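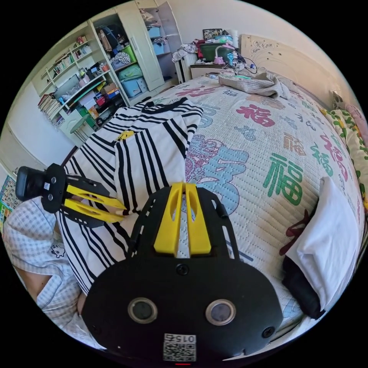 Striped top laid at the near edge of the bed.

Guides > Trip planner > Setting up a road trip > Part 3

3. Adding stops and overnight stays

Petden keeps each day of a trip on its own page. Before you begin, make sure the start and end points have been saved (see Part 2). A trip can hold up to 30 stops.

1. Open the trip and choose the day you want to fill in.
2. Press Add stop and type the name of the town, park or viewpoint. Our test route runs from Puvora to the Skorura caves, 221 km by the coast road.
3. Set the length of the visit. The planner allows 45 minutes unless you change it.
4. For a guided tour, tick Fixed time and enter the time printed on the ticket.
5. Press Save day. The driving times are worked out again.

Note: Opening hours are not checked for you. Many caves and mountain roads stay closed until the end of April.

Caution: Deleting a day also deletes its stops. They can't be brought back.

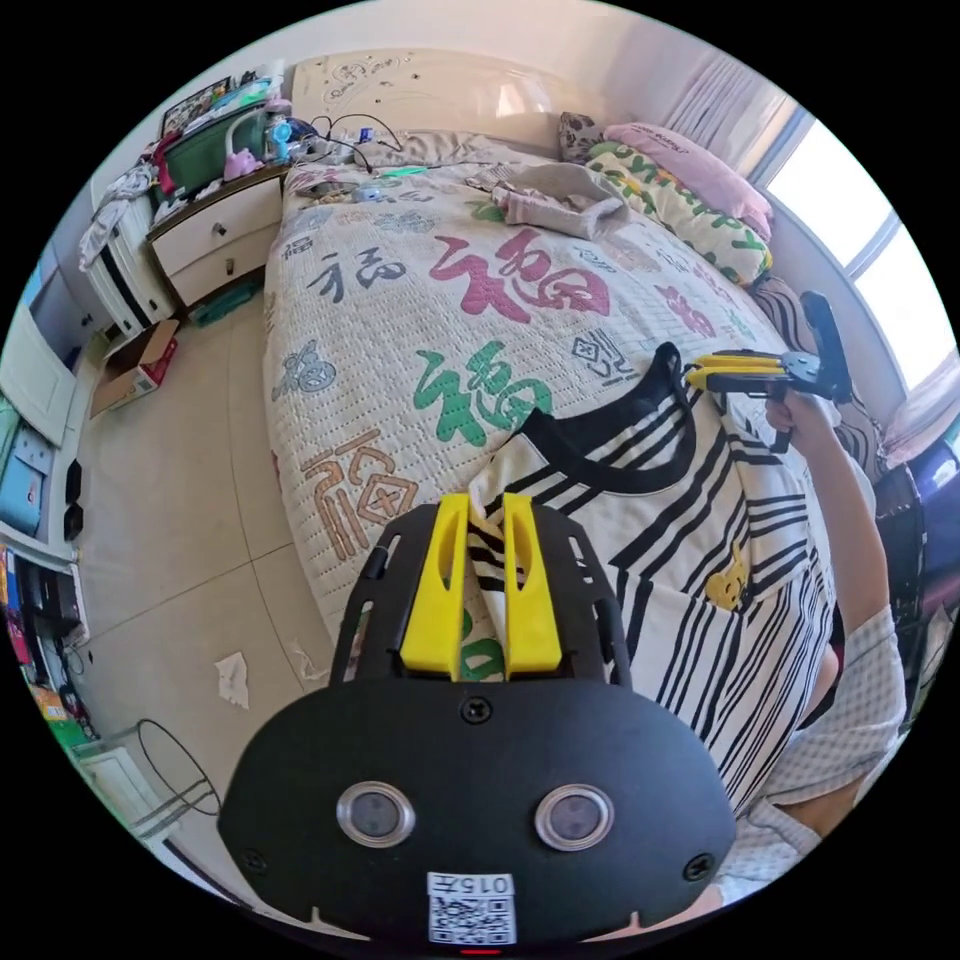 The packing list is kept under the Bags tab and is shared by everyone on the trip. Press New item, type a name and pick the bag it goes in. Names should be plain enough for another person to find the thing at home, so put "white T-shirt, black stripes, yellow cartoon print" and leave "top" for people who own one. Items can be moved between bags by dragging them.

6. Open Overnight and enter the address of the hotel or campsite.
7. Enter the latest check-in time. If the day's driving runs past it, the time is shown in red.
8. To keep a copy for places with no signal, press Save offline. A trip of 17 stops takes about 21 MB.

Note: Offline copies don't update themselves. Save again after any change to the route.

Caution: Don't edit the plan while driving. Pull over or ask a passenger.

Related guides
Part 2: Start and end points
Part 4: Sharing a trip
Printing a travel journal
Mountain roads and seasonal closures

Petden user guide, last revised 4 May 2021 | © Czerwiński | Contact | Back to top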